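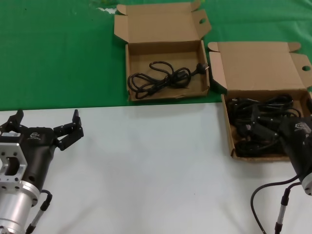 Photo: Gøran Lindholm

The Datum at Lerovbridge

The gauge house at Lerovbridge stood on the east abutment, 137 metres below the weir. It was built of brick, with a slate roof and one window facing the water. Inside were a stilling well, a float, a counterweight, a chart recorder and a stool. Tormod Hovland had the key from January, when the previous reader moved to Brarberg to be nearer his daughter.

The duties were set out on a card behind the door. Read the staff at seven in the morning and seven in the evening. Enter the level in the book, in centimetres above datum. Wind the recorder. Change the chart when the pen reached the red line. Report any level above 362 to the district office by telephone.

Hovland had worked as a surveyor for most of his life and liked the card. It left nothing out and it did not thank him.

In his third week he noticed that the staff and the recorder disagreed by 2 centimetres. The staff read lower. He checked the float wire for slip and found none. He cleaned the inlet pipe with a rod. He drained the well, let it fill again and waited for it to settle. The difference stayed at 2 centimetres.

He telephoned the district office and spoke to a woman called Ekström.

"Which one do you enter?" she asked.

"The staff. The card says the staff."

"Then enter the staff."

"The alarm is taken from the recorder."

There was a pause while she wrote this down, or did something else. She said that a levelling had been done at Lerovbridge when the parapet was repaired, and that she would send him the sheet.

The sheet arrived in a brown envelope. It gave the height of the brass bolt in the abutment, the height of the zero on the staff, and the closing error of the run, which was small. It was signed by the previous reader. Hovland had not known that he could level. The figures were neat and the sevens were crossed.

He borrowed an instrument from the works yard at Dundcombe and ran the line himself, out from the bolt to the staff and back by a different route. It took most of a morning, as the wind was in the valley and the bubble would not keep still. He reduced the figures on the stool with the book on his knee. The zero of the staff was 2 centimetres higher than the sheet said.

He did it again after dinner and got the same answer.

A staff set too high reads too low. Either it had been moved or the sheet was wrong. He went down the steps with a lamp and looked at the fixings. There were four bolts, galvanised, with slotted plates behind them to allow adjustment. Three of the plates were rusted evenly. All four showed a narrow band of cleaner metal under the washer, 2 centimetres long.

He went back through the books. They filled a shelf and a half. The morning readings were in the same hand for 431 pages, and he read them in order, with the charts laid beside them where charts survived. Up to the wet autumn the two agreed. On the evening the river came over the lower road the recorder showed 363, held for less than an hour. The book said 361. After that the book was always 2 centimetres under.

A level above 362 was to be reported. Once reported, the sluice at Brarberg would be opened, and the meadows on the left bank below it would flood. That was the standing instruction, and it was also on the card.

Hovland took out the district map. There were six holdings on the left bank below the sluice. One was marked with the name of the daughter's husband.

He rang Brarberg in the evening, after the seven o'clock reading. The previous reader answered himself. His hearing was poor and Hovland had to say his name three times.

"How is the pipe?" the old man said. "It silts."

"I have rodded it."

"Good. Use the long rod."

"I have run a level to the staff," Hovland said.

The line hummed. Somewhere behind the old man a door was shut and a child was told to take its boots off.

"Which way did you go round?" he asked.

"Out by the steps and back by the towpath."

"The towpath is soft. You want a plate under the tripod."

"I used a plate."

"Then you will have closed well," the old man said.

Hovland said that he had. He asked after the daughter, and was told she was well, and that the lambs had started early. They said goodnight.

In the morning the river was at 214 by the staff and 216 by the recorder. Hovland took a spanner down the steps and slackened the four bolts. The staff was heavier than he had expected and he had to hold it against his shoulder while he brought it down. He tightened the bolts in diagonal order, read the level again and climbed back up.

In the book he entered 216. In the remarks column, which had been blank for years, he wrote: Staff reset to datum. He looked at the space left on the line, which was enough for a date and a reason, and put in the date.

Then he wound the recorder.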